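Subject: Re: [jenarthorpe-residents] Did anyone get an answer about the bus?
3 min read

Evening all,

Just back from the hustings and still cross, so forgive the typing.

> Has anyone had a straight answer from the candidates about the
> evening bus? I've emailed all of them and had one leaflet back,
> on dog mess. Also, is the petition still open?

Short answer to the first bit: no. Longer answer below. The petition is still open and needs 2000 names before the county has to debate it.
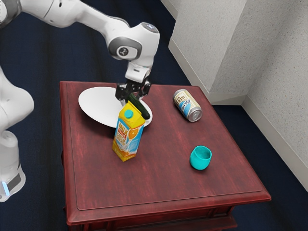 Clendiletti
List moderator, Jenarthorpe Residents

The bus question came up early, from a woman near the front who works nights at the Gindilus depot. She asked whether they would vote to bring back the 76 after seven in the evening, yes or no. The sitting councillor told her he had "been in this game a long time" and that transport money was very complicated. She said she hadn't asked if it was complicated. Big cheer for that! He went rather pink and started on about potholes.

His main rival was politer but no clearer. She is "minded to look at it", whatever that means, and wants another survey first. We had a survey in September - I filled it in, and so did half of you.

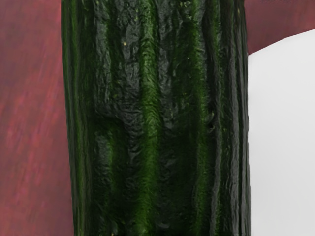
What they said about Azar Lane

Even less. Planning permission for the 17 houses runs out next spring and neither of them would say if they'd back an extension. I did get to ask about the drains (you all know my feelings on the drains) and was told to write in. I have written in 9 times. I offered to read one of the letters out and the chair moved us on, which was probably wise.

To be fair to them both, they stayed behind afterwards and talked to anyone who wanted a word, and the younger people who'd come about the skate ramp got a proper hearing.

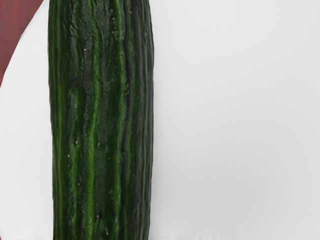

I'd still like something in writing on the bus before polling day, so I'm going to send both of them the same question, one line long, and post whatever comes back on here word for word. If you want to add your name, reply to me off list by noon tomorrow, please - not to everyone, or we'll have another week like the one with the bins.

Clendiletti

4 comments · 11 shares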